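From: Teodor Chiriac
To: machine-knit list
Date: May 12, 2024
Subject: Re: [machine-knit] Row gauge drift on long lace panels

Lanying Jia wrote:
> I am knitting the Ekside shawl in two panels, 400 rows each, on a
> standard gauge bed. Yarn is Flomari 2/28 merino, both cones from the
> same lot. Swatch was 50 rows, washed and blocked, and measured fine.
> The first panel came off 29 mm longer than the second. Tension dial
> was not touched. Same carriage, same weights. Is this the yarn or
> the machine? Kenta suggested the mast spring but I would like a
> second opinion before I order one.

Lanying,

A few points, in the order I would check them.

1. Cone position. A full cone and a nearly empty cone do not feed alike. As the yarn level drops, the yarn leaves the cone at a steeper angle and rubs on the shoulder. Drag goes up and the stitches get smaller. If panel one came off a full cone and panel two off the bottom of the same cone, that alone can account for most of your difference. Rewind the last third of each cone before you use it, and wax it while you are at it.

2. Weights. You say the same weights, but you don't say how often you moved them up. Lace transfers leave open columns that stretch more than plain stockinette. I move claw weights every 50 rows on lace and write the row number down. If one panel had the weights moved at longer intervals, measure again after both panels have been off the bed overnight.

3. Mast spring. Kenta may be right, but test it first. Thread the mast, pull yarn through by hand at an even speed, and watch the tip of the wire. It should hold one height. If it bounces, clean the tension discs before buying anything. Lint between the discs gives the same symptom as a weak spring. 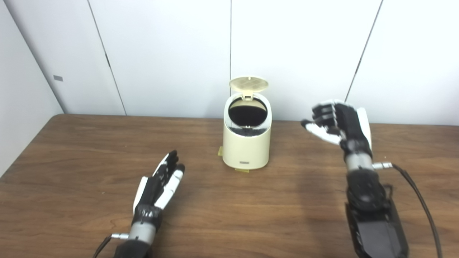 Small bin, lid up.

4. Swatch size. 50 rows is short for a panel of 400. An error of half a row in the swatch becomes four rows in the panel. For lace I knit at least one full pattern repeat above and below the measured section, and I measure between two contrast rows, never from the cast-on edge.

5. Blocking. Were both panels blocked together? Merino of this weight grows when wet and keeps most of what it gains. I pin both panels on one board, with the wires set to the same marks. If they were done separately, wet them again and redo them as a pair before you rip anything.

On the join: do not try to ease 29 mm into the center seam. It will ripple at the neck. If the difference is still there after reblocking, take the longer panel back to the last plain row and reknit from there.
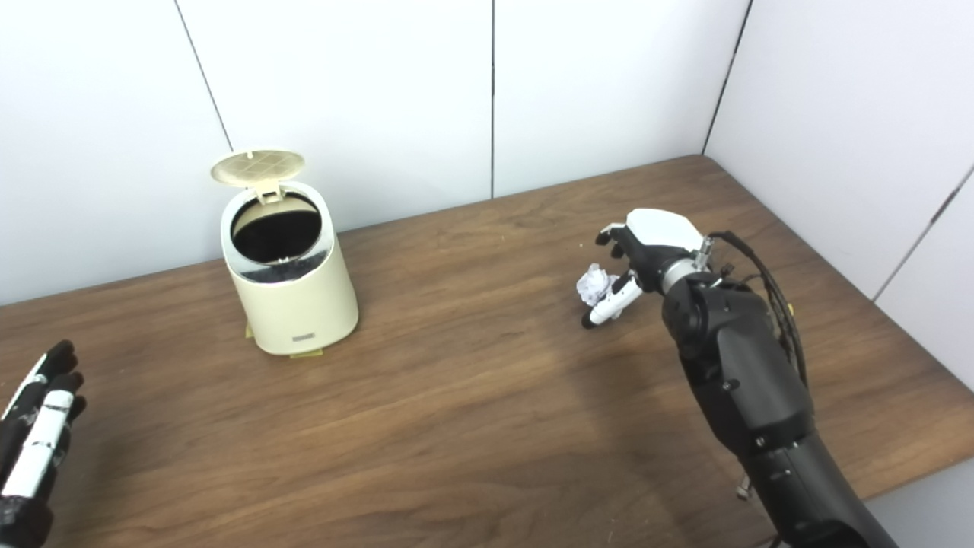 Regarding the punch card, the Ekside card has a known fault in the second printing. Row 17 repeats one transfer that should be blank. It does not affect length, but it does leave a ladder on the left of each leaf. Tape over the hole on both sides of the card. Talha Paracha posted a corrected chart to the list in September, message 628 in the archive.

I can't speak to the Cemel electronic carriage, which I have not used. Eamon has one and may be able to say whether the cam timing matters here.

Please post both measurements again after blocking, along with the carriage model and dial number.

Teodor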